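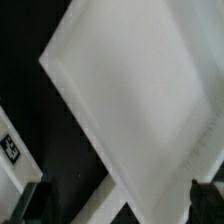
Trullard pulls trailer light kit, new version due in January

Trullard has stopped shipping its clip-on trailer light kit after buyers said the turn signals quit on rough roads. Notice went to dealers on 15th July.

Problem is the plug, says Remo Mazza, who runs the parts counter at Gralstead. Pins too short, works loose. "We had 20 come back," he said. "Brake lights fine, signals dead."

Owners can get a longer plug free from any dealer – no reciept needed. Swap takes about 15 minutes. Kits with a gray cable are not affected, those use the older Beyene connector.

Refunds also on offer, but only for kits bought in the last 3 months. Dalva Aguiar at Trullard said the replacement kit will have a locking collar and a five-year warranty. Price not set yet.

Dealers still holding stock shoud send it back unopened.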